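# Geltus G2 hand-held gripper — finger and pad service

Part of the Lendora equipment pages. Covers the paired G2 units used for garment and bedding work.
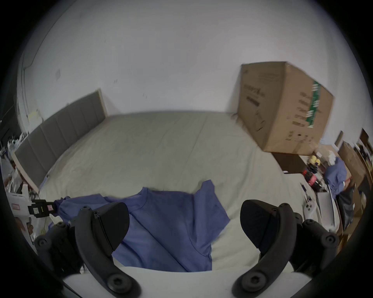 Service interval is 28 hours of logged use, or at the start of each month if the pair has been idle. Both units of a pair are serviced together. A unit with new pads closes at a slightly different point from one with worn pads, and mixed pairs pull fabric off center.

## Specifications

| Item | Value |
|---|---|
| Finger opening, fully open | 116 mm |
| Fingers per unit | 2 |
| Pad type, garment work | Wedge, black |
| Pad set, supplier | Hellwig |
| Spare pad sets held per pair | 6 |
| Lens cloth | Zitik, dry only |

## Tools

- Hex keys, metric, ball end not recommended for final tightening
- Steel rule or caliper
- Lint roller
- Isopropyl alcohol and a soft brush
- Thread locker, low strength

## Pad replacement

1. Disconnect the battery and let the fingers go slack.
2. Brush lint out of the joint at the base of each finger. Cotton fibers collect behind the bolt heads and pack down hard.
3. Remove the pad. If it sticks, warm it by hand. Do not pry against the arm.
4. Clean the seat with alcohol and leave it for 14 minutes.
5. Fit the new pad with the wedge angled inward. Left and right pads are not interchangeable.
6. Tighten the finger bolts evenly, alternating sides.
7. Open and close the fingers by hand through the full range. Any click means a bolt is proud of its recess.

## Opening check

Measure between the pad tips with the fingers fully open. A reading under 116 mm usually comes from lint in the joint. Clean again before touching the stop screw. If the reading is still short, adjust the stop a quarter turn at a time and measure after each turn.

## Fabric check

Use a short-sleeved cotton T-shirt laid on a made bed or padded table. Hold one sleeve end with the first unit. Bring the second unit down over the body of the shirt with the fingers open, close, and lift a few inches. The fabric should stay in the pads without sliding. Repeat with the units swapped.

Sliding on one side only points to the pad seat. Sliding on both sides points to a contaminated pad surface — fabric softener residue is the common cause, and alcohol removes it.

## Known faults

**Finger droops when open.** Base bolt loose. Remove, clean the threads, apply thread locker, refit.

**Housing creaks under load.** Check the cover screws first. Cracked housings go to Alcides Barbosa for replacement and are not glued.

**Blurred view.** Wipe the lens with a dry cloth. Alcohol clouds the coating.

## Revision notes

February: stop screw procedure rewritten by Cristian Cuervo. The earlier half-turn step overshot on units with new pads.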